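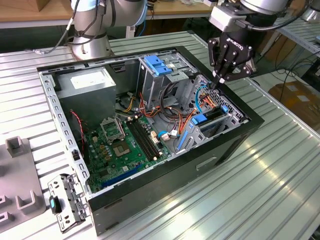
Accueil | Fils | Sujets | Archives | Connexion

Zsófia Kovács – 9 mai 2021

1/ Fil sur les alimentations ATX d'occasion et la tension de veille. J'ai repris un lot de tours de bureau réformées chez Netside et je note ici la méthode, on me la demande régulièrement par message privé.

2/ Rappel du brochage. Connecteur 24 points : 3,3 V en orange, 5 V en rouge, 12 V en jaune, masse en noir, 5 V veille (5VSB) en violet, Power Good en gris, PS_ON en vert. Le -12 V est en bleu. Certains assembleurs ne respectent pas le code couleur, donc on se fie à la position et non à la teinte.

3/ La 5VSB est présente dès que le bloc est relié au secteur, machine éteinte. Elle alimente la logique de mise en route, le réveil par le réseau et, selon les cavaliers de la carte mère, les ports USB. Quand elle s'effondre, la machine ne démarre plus et on accuse la carte mère à tort.

4/ Première mesure : bloc débranché de la carte, secteur présent, multimètre entre violet et noir. Tolérance de la norme : 5 %, soit 4,75 à 5,25 V. Un bloc qui affiche 5,1 V à vide n'a encore rien prouvé.

5/ Deuxième mesure, sous charge. Une résistance de 4,7 ohms, 10 W, entre 5VSB et masse tire un peu plus de 1 A. Attention, elle chauffe : 5 W et des poussières dissipés en continu. Ne pas la poser sur un plan de travail en mélaminé.

6/ Si la tension passe sous 4,75 V avec cette charge alors que l'étiquette annonce 2 A en veille, le bloc part au rebut. Je ne discute plus ce critère.

7/ Seon-mi Do me demande pourquoi ne pas regarder l'ondulation à l'oscilloscope. Il faut la regarder, bien sûr. Limite de la norme : 50 mV crête à crête sur le 5 V et la veille, 120 mV sur le 12 V. Bande passante limitée à 20 MHz, ressort de masse au lieu de la pince crocodile, sinon on mesure surtout la boucle de la sonde.

8/ Cause la plus fréquente sur ce lot : le petit condensateur électrolytique du primaire, côté circuit auxiliaire. Il travaille en permanence, souvent collé à un radiateur. Sa résistance série grimpe bien avant que le boîtier ne gonfle. L'inspection visuelle ne suffit pas.

9/ Remplacement : 105 °C, faible ESR, même capacité, tension égale ou supérieure. J'utilise la série Maglaya en 47 µF / 50 V, donnée pour 1 000 heures à la température maximale. C'est peu sur le papier. À 65 °C, la règle des 10 degrés multiplie la durée par seize.

10/ Sécurité. Le gros condensateur du primaire reste chargé autour de 325 V après coupure. Résistance de décharge, puis mesure, puis seulement les doigts. Ceux qui n'ont jamais ouvert d'alimentation à découpage s'arrêtent au post 6.

11/ Pour la saisie des relevés, j'utilise Grolileo. L'export CSV met des points-virgules et des virgules décimales, ce qui casse mon script une fois sur deux. Le correctif est annoncé pour juillet.

12/ Question reçue : « le test du trombone suffit-il ? » Relier PS_ON à la masse démontre que le bloc s'enclenche – rien sur la régulation, rien sur le temps de maintien. Certains anciens modèles exigent en plus une charge minimale sur le 5 V, faute de quoi ils se mettent en protection.

13/ Temps de maintien, justement : 16 ms selon les anciennes versions du guide de conception, à pleine charge. Sur le banc Colberg j'ai un bloc qui tient environ 31 ms à mi-charge. Il a été conservé.

14/ Erratum sur le post 5 : j'avais écrit 10 W dans mon ancien fil avec une résistance de 2,2 ohms. À cette valeur on dépasse 2 A et la protection peut déclencher. Restez sur 4,7 ohms.

15/ Prochain fil : la pile CR2032 et les cartes qui refusent de démarrer quand elle est vide. Envoyez vos références de cartes mères, avec la révision du circuit imprimé.

Nous utilisons des cookies pour mesurer l'audience de ce site. Accepter | Refuser | Paramétrer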